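### Setting up your first long drive in the Jukard trip planner

I wrote this part of the guide in August, right after coming back from the coast loop, so the settings below are the ones I use myself. If you haven't made an account yet, go back one section and do that first – the planner will let you draw a route without one, but it won't save it.

1. Open **Trips** and tap **New drive**. Give it a name you'll recognize later. I have four old drives called "test" and no idea which is which.
2. Type your starting point. Use the town, not your street address, if you plan to share the link with anyone.
3. Type your last stop. Leave everything in the middle blank for now.
4. Tap **Find route**. You'll get the fastest one first. Mine ran from Bamthorpe to Flisombridge straight down the highway, which was quick and very dull!
5. Switch **Route style** from *Fast* to *Scenic*. The line will jump around for a few seconds while it redraws.

> **Note:** Scenic mode doesn't know about your car. If you're towing, or driving anything tall, set the vehicle type under **My garage** before step 5, or you may get sent over some very narrow bridges.

#### Adding stops

Now for the fun part. Zoom in on the line and tap anywhere along it, and the planner pulls up places within a short detour. You can add up to 11 stops on one drive. After that the **Add** button goes gray, and you'll need to split the trip into 2 parts (see "Linking drives" further on).

1. Tap the route where you think you'll want a break.
2. Pick a category: food, fuel, views, museums or overnight.
3. Press and hold a place to see its opening hours, then tap **Add**.
4. Drag the stops into order in the side list. Don't bother dragging them on the map, it's fiddly and I always end up moving the map instead.

I put Crabtree in as my lunch stop, mostly for the bakery (get the plum slice if they have any left), and then stretched it to two hours so I could walk down to the river. You change the length of a stop by tapping the little clock beside its name. 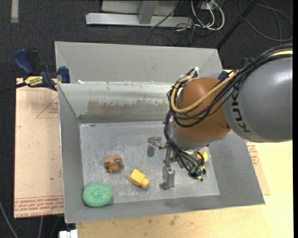

*Gray KUKA robot arm reaching into a two-part metal bin.*

Once your stops are in, look at the total at the bottom of the list. It counts driving time and stop time together, so a day can look scary when half of it is lunch. Tap the total to see the two split out.

#### Saving maps for offline use

1. Open your drive and tap **Save offline**.
2. Choose the map size. **Standard** is capped at 2000 MB and **Detailed** at 3000 MB. I go with Standard unless I'm heading into the hills.
3. Stay on Wi-Fi until the green check shows up.
4. Put your phone in airplane mode and open the drive again. If the stops load, you're set.

> **Caution:** Changing a stop after saving does not update the offline copy. Save again every time you edit, even if all you did was swap one gas station for another.

> **Caution:** Opening hours are stored on the day you save. Check them again the night before – I drove a long way to a closed lighthouse once and I'm still a bit sore over it.

If **Save offline** spins and never finishes, close the drive, clear old maps under **Storage**, and start again from step 1.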